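Gallery: Perception and Planning Software at Brusness

Friday, February 15, 2019

The Flono group develops the control and perception software used on the manipulators in the Brusness laboratory. The gallery accompanies the winter progress report and concerns work on close-range approach, the last stretch of motion before the arm meets a surface. The software was written by Lorena Painemal and Domingo Ledesma, with planning tools contributed by Emiliano Medina.

At this range the wrist view carries very little detail. A plain surface offers few features to match, and shadows may be taken for objects by a segmentation step that was trained on wider views. The present release therefore gives each region a confidence value before it is passed to the planner. Regions with soft outlines are marked as uncertain and are not entered in the collision map until a second viewpoint has been considered.

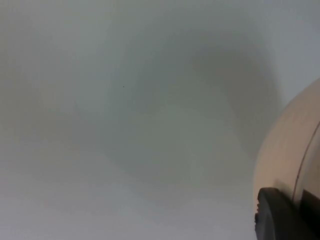
The planner, known internally as Kolář, receives the marked regions together with the joint state and proposes a short list of candidate motions. A candidate is rejected if its confidence falls below 67 per cent. The operator may raise this threshold to 85 per cent for work close to fixed equipment. Both values are kept in the site configuration file and may be changed without rebuilding the software.

A mask of the arm's own casing is applied before segmentation. Earlier versions used a fixed outline, which had to be redrawn by hand whenever a part at the wrist was changed. The mask is now calculated from the hardware model, and the calibration tool reports any difference greater than 2 pixels.

Logs from each run are kept for 30 days on the Skusthorpe server. Requests for longer storage should be sent to Pilar Godoy, who also maintains the replay viewer. Comments on the planner interface should be addressed to Vernon Bélanger.

Return to project index
Previous gallery: December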